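EASTSTEAD ROOMS COURSE NOTES
Eststead, Building Services and Interiors
Handout 6: Light-finished workrooms. Ceiling, wall surfaces and general lighting
Issued 09/10/2019

6.1 Scope

Handout 5 dealt with daylight. The present notes cover general electric lighting in small rooms with pale finishes: the sort used for bench work, meetings and teaching in small groups. Only the lumen method is used. Point-by-point calculation comes after the December break.

Symbols are as in Handout 2. Reflectances are given in the order ceiling, walls, floor, so 70/50/20 means ceiling 70 per cent, walls 50 per cent, floor 20 per cent.

6.2 Surfaces and what they do

Light reaching the working plane has a direct part and a reflected part. In a small room the reflected part is a large share of the total, and the choice of finishes can change the number of fittings needed. Ceiling and upper walls matter most. The floor matters least for the working plane but affects how dark the underside of benches and shelves appears.

Flat white paint. High reflectance when new. Matt is preferred on walls facing seated people, as gloss gives a visible image of the fitting.

Ribbed or corrugated panels. The colour may be the same as a flat panel beside it, yet the ribbed surface usually reads slightly darker. Part of the light entering a groove is reflected more than once before it leaves, and some is absorbed each time. The loss depends on the depth and spacing of the ribs. For shallow ribs use the next lower ceiling value in the table. For deep ribs, measure.

Large flat panels and doors. Treat as wall if the finish matches. If a panel takes up more than a quarter of one wall and differs in finish, work out an area-weighted average for that wall.

Stored items and equipment. Anything leaning on or fixed to a wall lowers its average reflectance. Narrow items can be ignored. Open shelving cannot.

6.3 Rib direction

Ribs running parallel to a linear fitting catch light on one flank and leave the other in shade, so the ceiling next to the fitting shows alternating bands. Ribs at right angles to the fitting are lit along their length and look more even. Neither arrangement has much effect on illuminance at bench height. It is a question of appearance and should be recorded on the survey sheet as such.

6.4 Worked example

The example is Vondow Room 2, as drawn in the Kinnunen survey set. All lengths are in metres unless stated.

Length 5.0, width 4.0, floor area 20 square metres
Floor to ceiling 2.8
Working plane 800 mm above floor
Fittings surface mounted, so mounting height above working plane Hm = 2.0
Fitting: Huva linear, 3,919 lm, 34 W
Target maintained illuminance: 300 lux
Maintenance factor MF: 0.80

Room index K = (L x W) / (Hm x (L + W)) = 20 / (2.0 x 9.0) = 1.11

From the Huva sheet, at 70/50/20 and K = 1.11, take utilisation factor UF = 0.60.

Number of fittings N = (E x A) / (F x UF x MF)
N = (300 x 20) / (3,919 x 0.60 x 0.80)
N = 6,000 / 1,881
N = 3.19, so use 4

Illuminance with four fittings = (4 x 1,881) / 20 = 376 lux
Total load = 4 x 34 = 136 W
Load per unit area = 6.8 W per square metre

Four fittings in two rows of two also satisfies the spacing limit on the sheet. Three in a single row would give 282 lux and fails on the target before spacing is considered.

6.5 Effect of a darker ceiling

Repeat with ceiling reflectance reduced from 70 to 30 per cent, other surfaces unchanged. The sheet gives UF = 0.46.

Per fitting: 3,919 x 0.46 x 0.80 = 1,442 lm
Illuminance with four fittings = (4 x 1,442) / 20 = 288 lux

The same four fittings now miss the target. Load is unchanged at 136 W. Keep both results; Exercise 6B uses them.

6.6 Reading a room by eye

Before taking a meter out, note the finishes and fittings in words. Surfaces come first, then the type and mounting of the fitting, then anything standing in front of the walls. Do not estimate reflectance from memory afterwards. 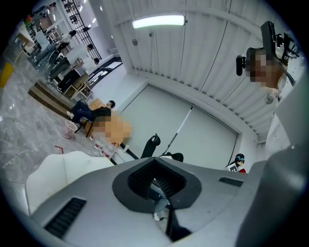

A comment returned on the previous issue of these notes objected to the rule for ribbed ceilings: going down one step in the table is too severe for a shallow white profile, and the writer had found no difference on the meter between ribbed and flat panels of the same batch. The point is accepted for new, clean panels. The rule stays in the notes as a design allowance, as grooves hold dust and are seldom wiped. Where a measured value is available, it takes precedence.

Suitable survey entries for a pale room with white walls, a ribbed white ceiling and a long rectangular fluorescent fitting would be:

Ceiling: white, ribbed panels, depth of rib to be measured
Walls: white; large flat panel with thin grey edge, treat as wall
Fitting: linear fluorescent, mounting to be confirmed on site
Loose items: narrow pole against panel, ignore

"Bright" is not a survey entry. Neither is "good light". Both describe an impression and depend on what the observer was looking at a minute earlier.

6.7 Exercises

6A. Recalculate the Vondow example with the working plane at floor level, for circulation use. Find K first, then read a new UF from the Huva sheet.

6B. Using the results of 6.4 and 6.5, state the number of fittings needed to reach 300 lux under the darker ceiling, and the new load per unit area.

6C. One short wall of the Vondow room, 4.0 by 2.8, holds a flat panel measuring 2.4 by 2.1. Wall reflectance is 50 per cent and panel reflectance 80 per cent. Find the area-weighted average for that wall.

Show units at every line. Bring the Huva sheet to the next session.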